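Home | About | Archive | Contact

Filed under: Family, Marriage, Paperwork

We got our marriage license in March, at a county counter with a bell on it, and the whole thing took less time than parking. I had set aside the morning. I had a folder with my birth certificate, my divorce decree from the first time, two utility bills and a spare pen. The clerk wanted the decree and my driver's license and didn't look at the rest.

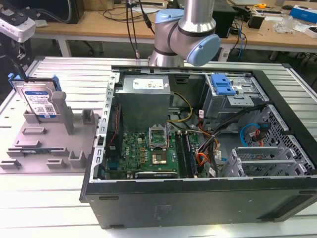
Jerome Navarro

What took longer was the name question. Siham Benkirane has been Siham Benkirane for 51 years and had no plan to stop. I didn't want her to. But the form has a line for "name after marriage," and for some reason the line made both of us go quiet. The clerk told us we could leave it blank and it would stay as it was. We left it blank.

Then my mother called. She had assumed there would be a new Mrs. Navarro, and she had ordered return address labels, a roll of 499. I don't know who sells labels by the 499. I told her we would use them for my mail.

My first wife did take my name, and then had to take it back, and I remember how long that went on. Her bank changed it in a day. Her dentist was still sending cards to the old name two years after the divorce was final. She kept a certified copy of the decree in her glove compartment because she got so tired of driving home for it. That wasn't the reason Siham kept hers, but I thought of it when I was standing there.

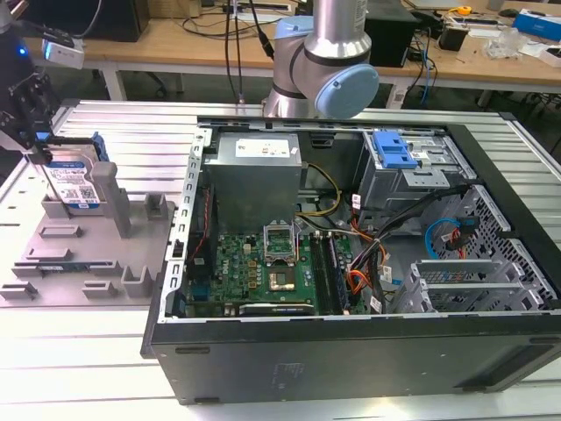 The other thing we had to settle was whether to get married at the courthouse or have people over. Siham has a big family and I have a small one, and any number we picked was going to hurt somebody. We ended up with 40, in her sister's yard, with the judge coming by at four in the afternoon. He was pleasant and quick. He mispronounced both our last names, so that was even.

A few practical notes, for anyone doing this later in life like we did. In our county the license had a waiting period before we could use it, and it expired if we let it sit. Yours may be different, so call first. Order extra certified copies of the certificate when you file. We got 2 and needed a third almost right away for her health insurance. And read your old beneficiary forms — mine still had my ex-wife on a small life policy from a job I left long ago. She laughed when I told her. I changed it the same night.

The labels came last week. They have a little bluebird on them.

Print this post | E-mail this post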